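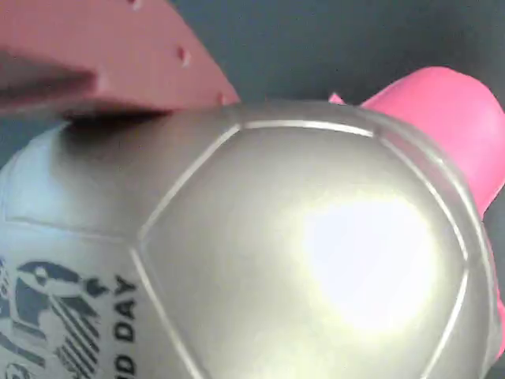 Ball between the two pink fingers.

Bench diary
Tuesday, March 2, 2021
Reading time: 3 minutes

Rules day. I had put it off through most of February and the sheet on the wall was still the one we copied from Ruggiero, half of which is about a machine we don't own. I got in early, made tea and started crossing things out.

The first rule that went was the one about gripping force. It said "firm but not excessive", and no two of us would set the same number from that. The new line says the limit is written on the session card before the power goes on, and if the card is blank the session doesn't start. Anybody can fill in the card. The person who fills it in signs it.

The second was hands. The old sheet said to keep clear of moving parts. I have changed it to hands off the table whenever the arm is live, including when it is standing still. I broke this one myself last month, reaching over to straighten something, and got told off for it, which was fair.

Then objects. Flestholm want every object written up by what it is and what is printed on it. I think that is sensible for the ones with printing and a bit much for the plain ones, but I would sooner follow their form than argue by email for a week. Lettering gets copied exactly as it reads. If part of a word can't be read, we leave a gap and don't guess at it.

Stopped for lunch. Soup again.

The afternoon was cables, and this took longer than the rest put together. I stood at the dark table with the blue arm and wrote down what I thought a person ought to check, then threw most of it away because it ran to two pages. What is left is short. Follow each wire by eye from one end to the other. Look at any loop that sits near a joint and ask where it will go when the joint turns. Tape is allowed as a temporary fix, but it has to be on the card with a date, and it can't stay past the next service. 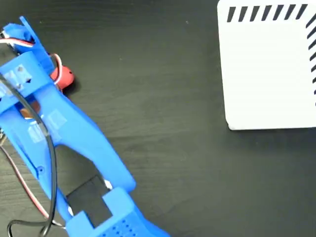 Service and logging

We had no service interval at all. Mellavau use 2,000 cycles, and I don't think our small servos should be trusted that long, so I have put 1,000 for the first few months. If the log shows nothing we can raise it. The log has to be kept properly for that to mean anything, and at present it is a notebook with a coffee ring on it and whole weeks missing.

A service means power off at the wall, screws checked, tape off, every plastic part looked at for cracks, and the horn screws on the servos done last. Two signatures. I know the second one is a nuisance on a quiet day. Zarka dropped theirs for that reason and have since brought it back.

I also wrote a line about the table. Only what is on the card goes on it. Mugs go on the shelf, and that includes mine.

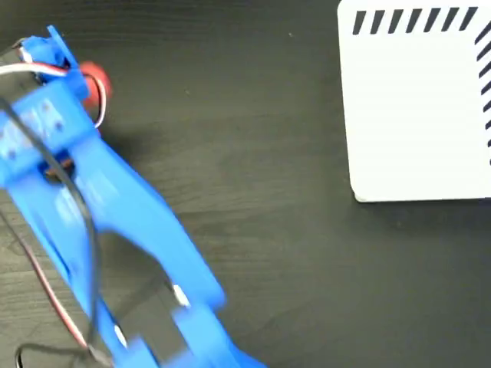
One thing I couldn't settle is who may lift the stop after somebody has pressed it. My draft says the person who pressed it and no one else, but that falls apart if they have gone home. For now I have added "or whoever signed the card", and we can see if it causes trouble.

Typed it all up by five. It fits on one side of paper if I keep the margins narrow. I printed it, found I had spelt "servo" wrong in the heading, and printed it again. The Ruggiero sheet is in the drawer in case I've lost something from it that we need.

Tomorrow: new logbook, pens on strings, and ask Flestholm if their form comes in a larger type.

Contact | © 2021 Bench diary | Back to top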